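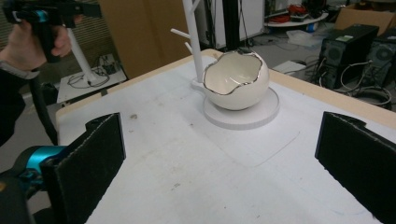 How to read a chip maker's inventory before an earnings report

Most retail investors look at revenue and earnings per share and stop there. For a semiconductor company, inventory often shows a change in demand a quarter or two before revenue does. The steps below use Ultari, a maker of power-management chips, as the worked case. You need the two most recent quarterly filings and a spreadsheet.

Step 1. Find the inventory note

The balance sheet gives one inventory figure. Skip it for now and open the notes to the financial statements. Look for a table with three lines: raw materials, work in process and finished goods. Copy all three for both quarters.

Step 2. Work out days of inventory

Divide total inventory by cost of goods sold for the quarter, then multiply by the number of days in the quarter. Use cost of goods sold, never revenue. Ultari reported inventory of $218 million against quarterly cost of goods sold of $149 million. Over a 90-day quarter that comes to almost 132 days.

Step 3. Split the change by line

A rise in work in process usually means wafers have been started for orders expected later. A rise in finished goods with flat sales is the weaker sign. Put the two changes side by side before drawing anything from the total. 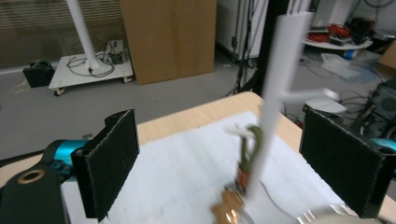
Yamila Godoy: Step 3 gave me the wrong answer on Dendano. They hold most of their stock as die bank, so it sits in work in process even when customers have stopped ordering. I would check the die bank wording in the filing first.

The point is correct for any company that stores finished wafers before packaging. Search the filing for "die bank." If the term appears, treat work in process and finished goods as one line and compare the sum with sales.

Step 4. Check the distributors

Chips sold to a distributor may be booked as revenue before an end customer buys them. Management normally gives channel inventory in weeks on the earnings call. A channel figure that climbs while the company's own inventory falls means the stock has only moved.

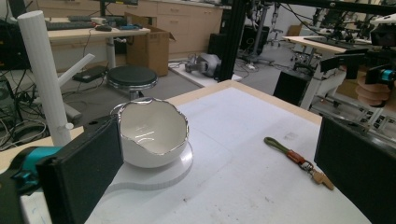
Cairns Investment Club | Technology Stocks Group

Step 5. Look for write-downs

Search for "excess and obsolete." A large charge lowers both inventory and gross margin. Add it back to ending inventory and repeat Step 2, or the days figure will look better than it should.

Step 6. Record the result

Keep one row per quarter: days of inventory, finished goods as a share of the total, channel weeks, and charges. Eight rows are enough to show a seasonal pattern.

Spreadsheet template maintained by Ulises Cabral. Last revised 24 March 2018.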